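租房入住前安全检查清单（附我的备注）

作者：Cormac Mac an tSaoi　三月

我在这个城市已经租过三次房子。中文不是我的母语，所以有的地方写得慢一点、啰嗦一点，请大家原谅。这份清单原来是给 Ondinik 公寓新来的同事用的，后来 Drumevska 那边的几位邻居也来要，我就整理了一下，放在这里。每一项后面先写结果，再写我的备注。结果只有三种：合格、要修、不清楚。“不清楚”不等于合格，请一定再问房东。

这次检查的是 Ondinik 的一套两居室，五楼，朝南，没有家具，只有厨房的柜子和灶台。我上午九点开始，中午以前做完。

一、入户门和走廊

1. 门锁能从里面不用钥匙打开。
结果：合格。
备注：请关上灯再试一遍。晚上有烟的时候，手要自己找得到旋钮。

2. 门框没有变形，门关上以后不刮地。
结果：要修。
备注：下面的合页松了，门往下沉，要用肩膀顶一下才能开。房东说“习惯了就好”，我不同意这个说法，写进了交接单。

3. 楼道没有堆东西，疏散指示灯是亮的。
结果：四楼到五楼之间有两辆自行车和一个旧鞋柜。要修。
备注：物业答应清走。我把答应的人和时间都记下来了，口头的话过一个星期就没有人记得。

4. 防火门能自己关上。
结果：合格。
备注：三楼那一扇有人用砖头挡着，我把砖头拿走了。下午再去看，砖头又在那里。已报物业。

二、电

5. 配电箱的每个开关有标签。
结果：要修。
备注：有标签，但是“卧室”和“厨房”写反了。我一个一个拉下来试，重新写了一张纸贴在箱门里面。

6. 漏电保护按钮按下去会跳闸。
结果：合格。
备注：按之前先告诉家里其他人，不要在别人用电脑的时候按。以后每月按一次。

7. 插座不松，没有发黄、发黑的痕迹。
结果：小卧室窗户下面那个有一圈发黄。要修。
备注：没有换好以前，我用胶带封住，上面写了“不要用”。请不要自己拆，除非你有电工证。

8. 浴室里的插座有防水盖。
结果：合格。
备注：盖子很紧，老人可能打不开，但是紧比松好。

三、燃气和热水

9. 燃气软管没有过期，没有裂口，没有穿过墙或者柜子的背板。
结果：不清楚。
备注：管子上的日期被油盖住了，擦了也看不清。我的原则是看不清就换。新管子是 Bielecka 的，带金属外层，让燃气公司的师傅装的，师傅给了收据，收据我夹在合同里。

10. 接口处用肥皂水检查，没有气泡。
结果：合格。
备注：绝对不要用打火机检查。我写这一句，是因为我亲眼见过有人这样做。

11. 热水器的排烟管伸到室外，接口严密。
结果：合格。
备注：热水器是 Randetti 的，不是新的，但是保养卡填得很完整。浴室门下面的通风口也要看，不要被地垫堵住。

12. 一氧化碳报警器和烟雾报警器。
结果：烟雾报警器有，一氧化碳报警器没有。要修。
备注：房东不愿意出钱，最后我们一人一半。装的位置请看说明书，每个牌子要求不一样。

四、窗户和阳台

13. 窗户的限位器有效，孩子推不开。
结果：客厅合格，大卧室缺一个螺丝。要修。
备注：房东说螺丝自己买就可以，我买了两个，多出来的一个放在厨房抽屉里。

14. 阳台栏杆不晃，竖杆之间孩子的头钻不过去。
结果：合格。
备注：我双手用力推了，也请你用力推，不要不好意思。栏杆旁边不要放椅子和花架。

五、地面

15. 地板没有翘起，没有松动，走路不会绊到脚。
结果：合格。
备注：浅色木地板，好看，但是穿袜子走很滑，特别是从浴室出来的时候。建议浴室门口放一块背面防滑的垫子。地毯如果要铺，四个角要粘住。还有，请脱了鞋再走一遍，脚比眼睛更容易发现高低。

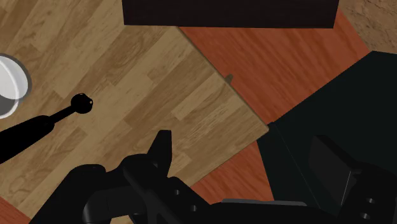 Drumevska 有一位邻居看完地面这一项以后对我说，他家的地板看着是平的，可是一到雨季，靠阳台的那一排就会鼓起来，所以只看一次是不够的，最好问清楚上一个租客有没有进过水。我觉得他说得对，下一版我会加上这个问题。

16. 门槛和台阶有明显的颜色区别。
结果：要修。
备注：浴室有一个小台阶，和地砖一个颜色，我第一天就踢到了。贴一条黄色胶带就够。

六、押金和记录

17. 所有“要修”的项目写进交接单，双方签字。
结果：完成。
备注：房东开始想扣 600 元作为“维修预备金”，合同里没有这一条，我没有付。请大家先看合同再付钱。

18. 水表、电表、燃气表的读数写在交接单上。
结果：完成。
备注：读数要和房东一起看，一起写。

没有修好的项目，我月底会再查一遍，结果补在这一页。第 9 项换管子以后也要再用肥皂水试一次，还没有做。

读者留言

小满：第 6 项谢谢提醒，我住了两年从来没有按过那个按钮，昨天一按，没有跳。已经叫电工了。

楼下老周：防火门那块砖我知道是谁放的，他家狗要下楼。我去说说。

Anka：请问一氧化碳报警器要装几个？我家厨房和热水器不在一个房间。
　作者回复：你好，我不是专业人员，我自己是在热水器附近和卧室外面各装一个。请再问一下燃气公司。

路过的租客：第 17 项写得好，去年我就是没签字，押金少退了一半。

返回顶部　|　联系我们　|　Ondinik 住户互助页　版权所有，转载请注明出处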